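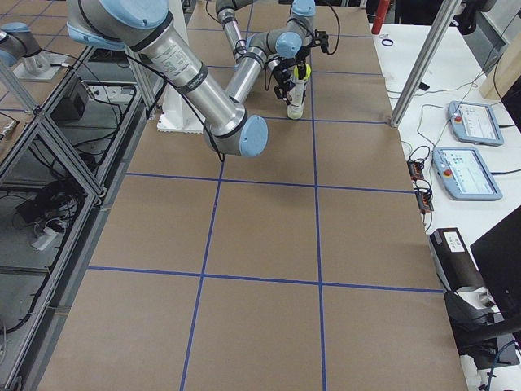 How long should painter's tape stay down on a painted floor before I pull it?
Pull it as soon as the last coat is dry to the touch, and don't leave it longer than the date range printed inside the roll.

stala_garage
Thanks. Bit more background. I'm putting two coats of gray on the utility room floor and want a clean line where it meets the old tile. The last time I did this, in the Bivanberg apartment, I left the tape down over a long weekend and it took a strip of paint with it.

P. Ikonen
Two coats is fine. Pull the tape after the second one while the paint still has a little give. If it has gone hard, run a utility knife along the edge first. Pull back over itself at a low angle, slowly.

Tikkanen
I disagree on waiting for the second coat. I pull after each coat and retape. It takes 15 extra minutes and I have never had a torn edge.

P. Ikonen
You will never get the second line exactly on the first one. Then you have a step you can see from the door.

Tikkanen
On a wall, sure. On a floor next to tile, the tile gives you the line. I've done four rooms this way.

stusura
Depends on the tape too. The blue stuff is fine on cured paint. On paint that's only a few days old I would use the low-tack kind, whatever the color. Also press the edge down with a plastic putty knife or you'll get bleed no matter when you pull it. 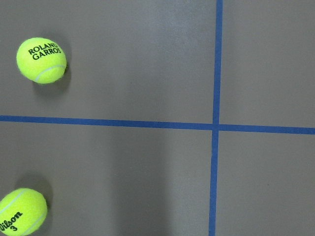 Blue tape on gray, with two tennis balls.

stala_garage
The paint under the tape would be three weeks old by then. Is that long enough for regular blue?

stusura
Should be, if the room is heated. I did mine in December with the heat off and it was still soft after a month. Try a short piece in a corner overnight.

Tikkanen
Agree with the test piece. Put it behind the washer.

P. Ikonen
One more thing. If you do get bleed, leave it alone until the next day, then scrape it off the tile with a plastic blade. Wiping it fresh just smears it into the grout. I spent 20 minutes with a toothbrush once.

stala_garage
OK. Test piece goes down tonight. I think I'll do both coats and then pull, the tile edge isn't very straight on that side so I don't trust myself to retape it.

Tikkanen
Your floor. Keep the knife handy.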